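Notas para la charla: Planificar con dos brazos en una esquina estrecha

Sasow, grupo de manipulación. 2018-02-09

Diapositiva 1. Título

Saludar, comprobar que se oye al fondo. Decir desde el principio que la charla va de software: el planificador, la percepción y las herramientas que hemos escrito alrededor. De mecánica, lo justo. Si alguien quiere hablar de pinzas, encantado, en el café (me encantan las pinzas, pero si empiezo no acabo).

Diapositiva 2. El problema

Dos brazos, un espacio de trabajo compartido, objetos pequeños repartidos por el suelo y por un estante. Cada brazo sabe planificar solo desde hace tiempo. Lo difícil empieza cuando el volumen libre de uno depende de lo que el otro va a hacer dentro de un momento.

Contar lo de la primera versión: un semáforo. Un brazo se mueve, el otro espera. Funcionaba y era aburridísimo de ver. Pausa aquí, suele haber risas.

Diapositiva 3. Arquitectura

Tres procesos. Nulta es el planificador, Arsenault es el nodo de percepción y el tercero es el ejecutor, que sigue sin nombre. Comunicación por mensajes con marca de tiempo, todos contra el mismo reloj. Insistir en el reloj: perdimos media semana de octubre persiguiendo una colisión fantasma y eran dos relojes desfasados.

Señalar la flecha que va del ejecutor a Nulta. Es la novedad de esta versión, el ejecutor devuelve la trayectoria realmente seguida y el planificador corrige sobre ella.

Diapositiva 4. Reservas de volumen

Esta es la parte bonita, ir despacio. Cada brazo reserva el espacio que barrerá en los próximos 700 milisegundos. La reserva caduca sola si no se renueva, así que un proceso colgado no bloquea al vecino para siempre. El otro brazo ve la reserva como un obstáculo más, sin código especial.

Pregunta probable: ¿y si los dos piden lo mismo a la vez? Gana quien esté más cerca de cerrar la pinza; el otro replanifica. Probamos un desempate aleatorio y los brazos se pasaban el rato cediéndose el paso como dos personas en una puerta.

Nulta replanifica a 20 hercios. Si el plan nuevo apenas mejora el anterior, se queda con el anterior; sin ese margen, la muñeca temblaba entre dos soluciones casi iguales. ¡Un cambio de una línea y parecía otro robot!

Diapositiva 5. Percepción desde la muñeca

La cámara de muñeca ve muy bien el objeto que tiene delante y bastante mal todo lo demás. Los dedos de la propia pinza entran siempre por abajo, y Arsenault los recorta con una máscara calculada a partir de la apertura. Antes los detectaba como objetos e intentaba agarrarlos, lo cual tiene su gracia la primera vez.

Los casos que más guerra dan:
Objetos iguales y cercanos. Cuatro cerditos rosas de goma en el suelo, cada uno orientado a su manera, y el seguimiento tiene que mantener la identidad de cada uno mientras la cámara se acerca.
Figuras parecidas con distinto gorro. Los tres Doraemon del estante, con capucha de cangrejo, melena de león y capucha verde azulada, comparten casi toda la forma; nos quedamos con el descriptor de la parte superior.
Objetos volcados. Un Doraemon diminuto tumbado de lado exige otra aproximación, y la base de agarres lo daba siempre por derecho.
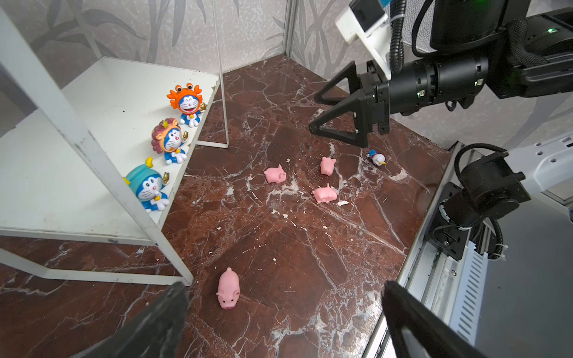
La identidad se resuelve en el mapa común, nunca en cada cámara por separado. Cuando un brazo elige un objeto, publica su identificador y el otro lo borra de su lista de candidatos. Parece obvio dicho así, pero exige que las dos calibraciones coincidan, y de ahí sale la herramienta de la siguiente diapositiva.

Diapositiva 6. Herramientas

Lonthorpe, nuestro visor de repeticiones. Carga un registro y dibuja reservas, trayectorias y detecciones sobre la misma línea de tiempo. Si la demo en directo falla, pasar el registro grabado sin disculparse y seguir.

Enseñar el atajo para saltar a la siguiente reserva rechazada. Es mi función favorita de todo el proyecto.

Diapositiva 7. Pendiente

El mármol veteado confunde la segmentación con poca luz. Las superficies transparentes siguen metidas a mano en el modelo de colisiones. El ejecutor necesita un nombre, se aceptan propuestas.

Dejar esta diapositiva puesta durante las preguntas.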